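Moving a static site off Lendstead, with notes on redirects

2025-10-17

The move is done and DNS has settled, so these are the notes I wish I had kept the first time I changed hosts. They cover a small static site with no database, a mail setup that has to keep working, and a large number of old URLs that other people link to. If your site runs on a content management system, most of the file handling below won't apply, but the DNS and redirect parts will.

Starting point. The site was on Lendstead's shared plan, which I had used since the blog was a folder of hand-written HTML. It is now built by a script on my own machine and uploaded as plain files. Lendstead announced in February that the shared plan would lose SSH access and keep only their web file manager. My deploy step is one rsync command, so that settled it. I looked at two replacements and picked Stestuteo, mainly on the strength of their redirect handling: rules go in a plain text file at the site root, one per line, evaluated top to bottom, first match wins.

Lowering the TTL. The records on my domain had a TTL of 24 hours. I dropped them to 5 minutes well before the move and then left everything alone for two days. The old value has to expire from resolver caches before the new one means anything, and I have been caught by this before. Check the result against an outside resolver. The control panel will show you the new value immediately and tells you nothing about what anyone else is getting.

Inventory of URLs. This took the most time. The blog has had 4 permalink schemes over its life:

/archive/0123.html
/2011/06/some-title/
/posts/some-title.html
/notes/some-title/

Only the last one is current. The old host had rewrite rules for the second and third, written by me in a mood I can't reconstruct, and a folder of meta-refresh stubs for the first. I pulled the access logs, stripped the query strings, sorted, and removed duplicates. That left a list of just over 1,000 distinct paths that had been requested and answered with a 200 or a 301. I did not bother with paths that already returned 404, apart from a quick scan for anything that looked like a real title with a typo in it.

The numbered archive pages can't be mapped by pattern, as the number carries no information about the title. Those need one line each. Wouter Hoekstra, who still has a link to one of them on his own page from years back, sent me a script that reads the canonical link out of each stub and prints a redirect line. It worked on the first run for everything except 28 stubs where I had left the canonical tag out. I did those by hand.

The dated and .html forms can be matched by pattern. The order matters. Put the specific lines first and the wildcard lines last, or the wildcards will swallow the exceptions. I had renamed several posts when I moved to the /notes/ scheme, and every one of them broke in my first test for this reason.

Testing redirects before the switch. Stestuteo gives each site a temporary hostname, so the whole list can be run against it with curl before any DNS change. I checked three values per path: the first status code, the final status code, and the number of hops. The first should be 301 for old paths, the final should be 200, and the hop count should be one. Chains creep in easily. Mine had a second hop wherever the target lacked a trailing slash, and the fix was a single substitution in the rules file.

Images. The older posts referred to images by absolute URL, with http in front. Browsers upgrade some of these silently and block others, so they are worth rewriting at the source. I replaced them with root-relative paths and rebuilt. I also checked that the new host sends the right content type for every format in use. It didn't for .webp, and support (Fenna Van Dijk, who answered quickly and clearly) added it on their side.
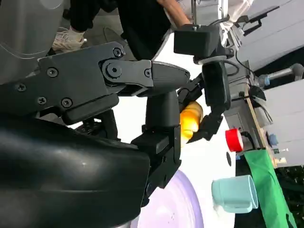
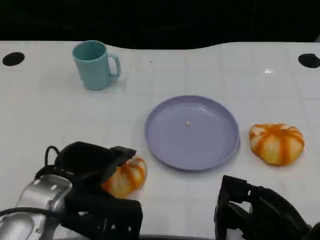
Black hardware in the first, teal mug and lavender plate in the second.

My test uploads came through with matching checksums and the correct cache header. I had set a long max-age on the image folder and a short one on HTML, and wanted to see each header on a real response before trusting the configuration. Note that Stestuteo applies header rules after redirects, so a header rule written against an old path does nothing.

Mail. The domain's mail goes through a separate provider, Vanhove, and should not be affected by a web host change at all. In practice it will be if you move the whole zone and the import misses a record. The import found the MX records and the SPF record. It skipped the DKIM record, which is long and was stored as two strings. I compared the old and new zones line by line and pasted it in. Send a test message to an outside account afterward and read the full headers.

The switch. I changed the A and AAAA records in the early evening and watched the logs on both hosts. Most requests had moved over within the first hour. A few feed readers kept hitting the old address for days, apparently ignoring the TTL. I left the old site running until they stopped. Stijn Declercq had warned me about this, having canceled his old plan the same night he moved and lost a number of feed subscribers.

Certificate. The new host could not issue one until the domain resolved to it, so there was a short window in which https visitors got a warning. This can be avoided with DNS validation, where you add a TXT record in advance. Stestuteo supports it, but the option is under the account settings and I found it afterward.

Still open: the search box. It relied on a small CGI script on the old host. I am looking at Floda, which builds an index at compile time and runs in the browser, but the index is larger than I would like and I haven't worked out how to leave the code listings out of it. For now the box is gone from the header and the full list of posts is at /notes/. If an old link fails, send me the exact path and I'll add a line for it.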